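Starnbridge Robotics Club forum > Manipulation > Twine task, two-arm setup

ullden_rig
We're on the twine task for the April showcase. Left hand handles the wood strip, right hand handles the spool. Wrist camera stream is up and I'm picking grasp points from it. The spool lies on its side, so I want a wrap grasp across the windings with the fingers coming in from behind.
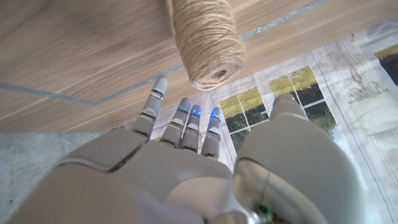
Wrist camera view, hand open, spool ahead.

torque_138
Why across the windings? Jute fuzz compresses. You lose position on the spool axis. Grip the ends.

ullden_rig
Gripping the ends blocks the core, and the Tovent rules want the core clear for the threading bonus. We have 20 trials in the log with the wrap grasp. Axis error is acceptable.

pinwheel
Acceptable to whom? The scoring sheet gives 2 points for axis alignment.

ullden_rig
Both arms loaded, strip in the left hand and twine in the right:

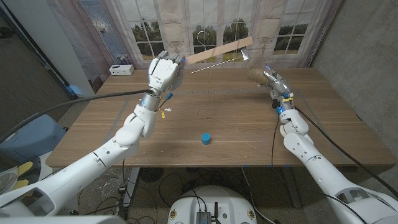
Re: Controller rate

torque_138
Separate problem. The left arm loop is at 60 Hz and the planner publishes at 20. You're interpolating between stale targets. Fix that before anyone argues about grasps.

zukauskas_fan
Disagree. The Žukauskas interpolator handles that ratio fine at these speeds. I'd look at the cable routing first. A stiff cable at the wrist adds torque that your model doesn't have.

ullden_rig
Cable is modeled as a constant offset. For the lift, I keep the left hand over the middle of the table and raise only the right.

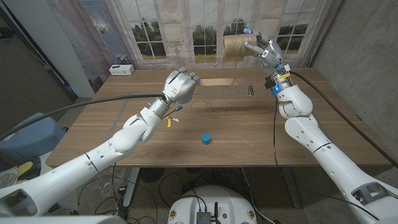

Plan for Monday is to repeat the lift with the offset set to zero and compare wrist torque. If the curves match, the cable theory is dead and I'll change the planner rate.

pinwheel
Post the raw logs, not the filtered ones.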